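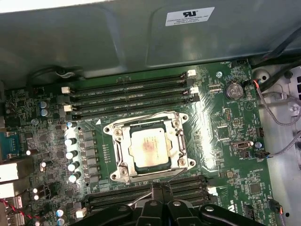 3 min read

Section 4. Setting up the shop PC for Idarberg Stock

Read sections 1 to 3 first if you haven't. License key is in section 2. This part is the PC itself, the scanner, the label printer and the first import. Allow a morning. Do it before opening, not during.

4.1 Before you start

Have ready:
License key
Admin password for the PC
Old stock list, saved as CSV
Scanner and its USB cable
Label printer, one roll loaded
A USB stick, empty

Any desktop from the last few years will do. Secondhand is fine. If you're adding memory or a bigger drive, do that now, with the power off and the cord out of the wall, then close up the case and carry on. Follow the PC maker's own instructions for that part, we don't cover it.

CAUTION: Do not install on a PC that still runs the old Woster till program. The two fight over the same port. Uninstall Woster, restart, then come back here.

4.2 Install

1. Log in as admin. A normal user account will get halfway and stop.
2. Run the installer. Pick "Single shop" unless you've been told otherwise.
3. Leave the folder as it is. Please.
4. Type the license key, dashes included.
5. When it asks for a shop code, use three letters. Can't be changed later.
6. Restart, even if it doesn't ask.

Note: a gray window with no text for a minute or two is normal on first start. Don't click it. Clicking starts a second copy and then you have to close both.

4.3 Scanner

1. Plug into the PC, not into a hub.
2. Wait for the beep.
3. Open Settings > Devices > Scanner and press Find.
4. Scan any product. The number should land in the test box, followed by a line break.

No line break? Scan the "Add Enter" code on the scanner's own leaflet. If the leaflet is gone, see Tanveer Rizvi's page of spare codes at the back of the manual.

Numbers come out with letters in them: keyboard layout is wrong. Set it to US and try agian.

4.4 Label printer

1. Power on, cover shut.
2. Settings > Devices > Printer. Choose yours.
3. Resolution 300. The default is lower and the small barcodes won't scan.
4. Print a test label.
5. Scan the test label with the scanner. If it reads, done.

Label creeping up the roll: run Calibrate twice. Once is never enough on the Himano models.

CAUTION: Don't pull a jammed label backward. Open the cover, lift the roller, take it out from the front.

4.5 Importing the old list

Slow part. The CSV needs four columns in this order: code, name, price, quantity. No header row. No currency signs in the price column.

1. Copy the CSV to the desktop. Work from the copy.
2. Tools > Import > Check only. Nothing gets written yet.
3. Read the error list. Fix in the CSV, save, check again.
4. When the list is empty, press Import.
5. Leave the PC alone until the bar is finished.

Error 31: duplicate code. Two products with the same number. Usually an old price left in. Delete the one you don't sell.

Error 9: blank name. Type something, anything, fix it later.

When Simone Brandão moved the Vieira shop over in March the check gave 487 errors on the first pass. Nearly all error 31. Sorting the sheet by code first cleared most of them in one go, so do that before you panic.

Note: quantities below zero are imported as zero. No warning is shown.

4.6 Users

One login per person. No shared logins, returns get messy.

1. Tools > Users > Add.
2. Name, four-digit PIN, role.
3. Role "Counter" sells and refunds. Role "Stock" can also change prices. Keep "Owner" to one or two people.
4. Have each person log in once while you're standing there.

4.7 Backup

1. Plug in the USB stick.
2. Tools > Backup > Schedule. Pick a time after closing, 9 p.m. works for most shops.
3. Press Run Now and wait for the green tick.
4. Label the stick. Keep it somewhere other than the drawer under the PC.

The PC has to be on at the backup time. Sleep mode counts as off. Change this under power settings in Windows, not in Idarberg.

CAUTION: Restoring overwrites everything since the last backup, sales included. Call before you restore. Ask for Josué Cordeiro or Jeferson Guimarães.

Next: Section 5, Daily opening and closeing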